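About Bemix

Bemix designs tableware layouts for canteens, school dining halls and staff restaurants. The company was founded by Afshin Ghaffari and works from two rooms in Loltoston: an office and a layout room.

Our work starts with the tray or table size and the dish list supplied by the client. From these we produce a setting plan, a storage plan for the shelves and a packing sheet for delivery. Each plan gives the position of every plate and bowl, measured to the center of the base. The current catalog holds 34 standard plans. Lalham covers round tables and Pillay covers long shared ones – all other shapes are drawn to order.

Plans are tested at full size before they are issued. A table is covered with paper, and the cells are marked in painter's tape. Dishes are then set in place and checked for reach and clearance. Paper is replaced when the surface no longer lies flat enough for measuring.
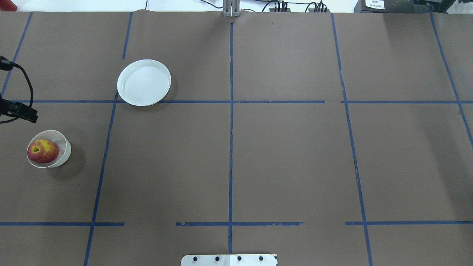 Loltoston, March

Brown paper and blue tape on the layout table, with a round white plate at the upper horizontal line and a small white bowl in the cell below it.

Orders for drawn plans take nine working days. Clients may visit the layout room by appointment. Please bring two of each dish to be used.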